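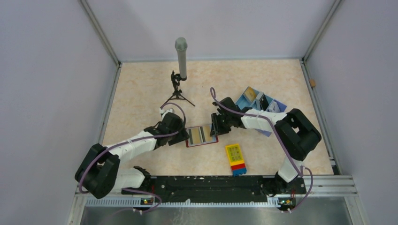 From: Themis Kouris
To: Altance methods list
Date: 25/11/2020
Subject: Re: Policy comparison, two-arm task

Dear colleagues,

The comparison requested by the Vevby office is complete. Each policy was trained on 176 demonstrations and run for 390 trials with the same starting layouts. The Talov policy had fewer missed grasps. 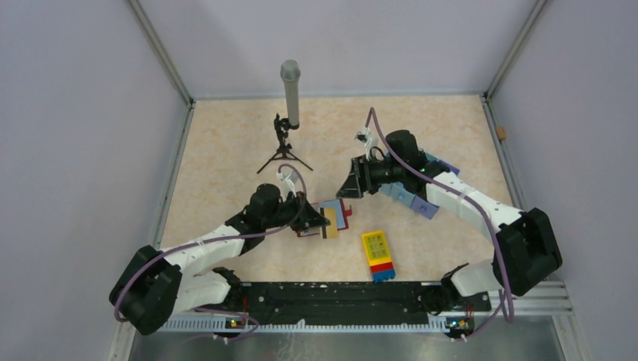

Results by object will be sent in January.

Pao-chu Cheng wrote:
> Please confirm whether the Wan baseline was retrained
> before the comparison, and whether both arms were scored.

The baseline was retrained on the same data. Both arms were scored separately.

Themis Kouris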